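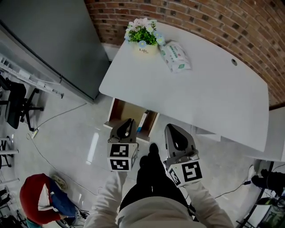
Do Announcements of Missile Tests Tell Us Anything?

Student project report by Thitima Sukprasert and Jirayu Saengthong
Supervisor: Lamduan Meesuk

1. Question

Governments that test missiles at sea like to say so, usually within hours, and usually with the word "successful" in the first line. We wanted to know how much a reader can learn from such statements. Our starting guess was very little, and we have not moved far from it.

2. Material

We collected 613 official statements and news items in English on naval missile tests. Many of the news items repeated the official text with a new headline, so we threw out the copies. That left 90 texts, which we read in full. Each of us coded them separately, and Prapai Thongdee settled the cases where we disagreed.

3. What we found

Only 7 texts described a failure of any kind, and none of those came from the government that ran the test. Range was given often – "up to 3000 km" was a favorite – but the texts rarely said whether the missile flew that far on the day or was only supposed to be able to. Several writers then treated the claimed range as proven.

The word "deterrence" turned up all over the place. We looked for a text that said who was being deterred, and from doing what. Most left it to the reader.

4. Weak points

We read English only, so statements meant for a home audience are mostly missing. Coding "tone" was a mistake. Our two sets of scores hardly matched, and we dropped them. We also can't say whether failed tests are rare or just not announced, and we don't trust any source that claims to know from press statements alone.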